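A morning at the Trodgate open day

I went to the Trodgate open day with a simple question. I run the back room of a repair shop, and every year somebody tells me a machine will soon be doing the dull half of it. I wanted to see one do a dull job, start to finish, with my own eyes.

The train gets in early and the walk from the station is all ring road, so allow 25 minutes. Entry is free. There were 7 stands in the main hall, plus a coffee van that had run out of milk by half past ten.

Narero had the biggest stand and the loudest music. Their talk was about kitchens: loading the dishwasher, wiping down, putting the shopping away. It was all slides. I asked when I could see a plate picked up and was given a leaflet. The leaflet says a working kitchen helper will cost less than a second-hand car, and does not say which car.

Ekwueme were more modest and I liked them better for it. They talk about shop-floor work, the small fiddly stuff -- cables, plugs, clips, screws. Anyone who has wired up a cabinet knows that a cable is a nasty thing to ask a machine to deal with. It has no fixed shape, it springs back, and the end you want is always pointing the wrong way. Their bench was white and very tidy, with two arms and one black cable on it. My own bench has never been that tidy, and I would have been happier to see theirs with a few offcuts and a mug on it.

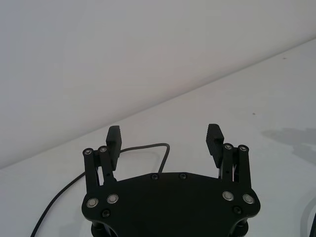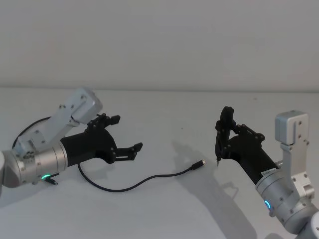 The cable bench at Ekwueme. In the second picture the plug end is lying on the table between the two arms.

I asked what happens when the cable arrives in a tangle, as ours do, in a box of forty others. The answer was that a person would lay it out first. Fair enough, but laying it out is most of the job. If I have to straighten each lead and set it down on a clean white table, I may as well push the plug in while I am holding it.

Duka, in the far corner, sell the software side and had a price on the wall, which was refreshing: 1,260 a month, support included. Support in the evenings is extra.

So, can they do the chores yet? Going by Trodgate, some of the steps, on a bare table, with a person close by. I would not clear space in the workshop for one. I would go back next January to see if Ekwueme have tried the box of tangled leads -- I left them a bag of ours to practise on.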